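Chapter 8
Looking After the Arms and Hands of a Cleaning Robot

In the earlier chapters the robot was set up and standing in its room. In this chapter we come to the daily care of one machine, the two-armed legged unit used in the training washroom at Fliltolberg. Students call it Clingate, after the name of its control program, and we will use the same name. A toilet is a good place to study wear, as the arms must reach low and hold a tool with a long handle.
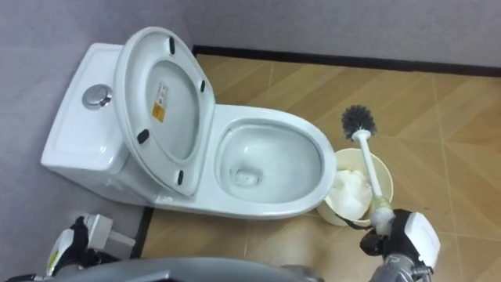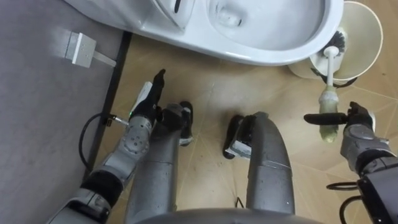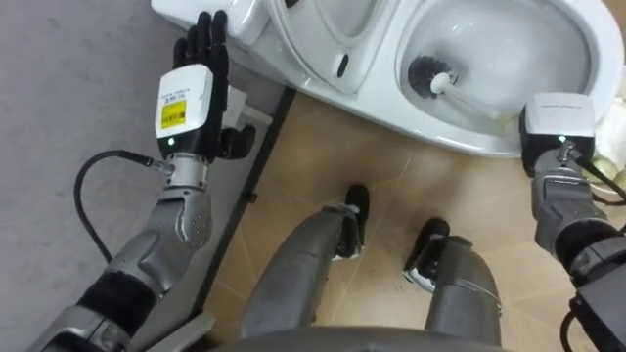 Figure 8.1. Brush work at the toilet, seen from the head of the robot. In all three views the brush handle leads to the right arm.

Look first at the cables. A cable that hangs in a loop gives the wrist freedom to turn, but the same loop can catch on a bin, a rim or a bracket on the wall. The loop must be long enough for the full turn of the wrist and no longer. Before each shift, move both wrists slowly by hand through their whole range, with the power off, and watch where the cable goes. If it pulls tight at any point, do not start the work.

The second subject is the grip. A brush handle is smooth and thin, and small changes in closing force have a large effect. In the Wihongi method, which we follow in this book, the gripping force is set as a number from 0 to 100. For the brush we begin at 60. If the handle turns in the fingers when the bristles touch the bowl, the value is raised in small steps. A higher value than necessary will wear the finger surfaces early.

The third subject is cleaning of the machine itself. Water from the brush can run along the handle to the fingers and from there to the wrist. Wipe the fingers first, then the wrist housing, then the connector. Never spray liquid on a connector. The screws of the wrist joint are checked after every 167 hours of work, and the result is written in the Zullent log sheet (see Appendix B, revised May 2018).

Words to know in this chapter: wrist housing, connector, cable loop, gripping force, log sheet.

8.1 Checking the cable loops

Switch off the robot and wait until both arms are fully at rest. Stand at the side of the machine, and begin with the left arm.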